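Why Does Bread Dough Puff Up?

If you have ever peeked under the towel while somebody's bread dough was resting, you know it gets bigger and bigger, almost as if it were breathing! The secret is yeast, a living thing so small you would need a microscope to meet it. Yeast eats the sugars in flour and lets out a gas called carbon dioxide — the same gas that makes soda fizzy — and the stretchy dough traps it in lots of little bubbles.

Give the dough 60 minutes in a cozy spot and it may grow to 2 times its size. A chilly kitchen makes yeast sleepy, so in January you might have to wait a good deal longer.
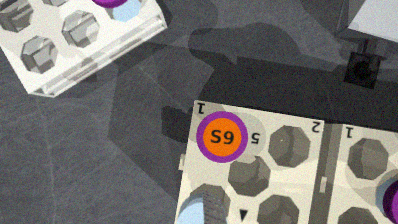

Tetsuya Tamura wrote to ask whether the yeast is still alive when we eat the bread. No, the hot oven stops it, and the bubbles stay behind as the holes in your slice.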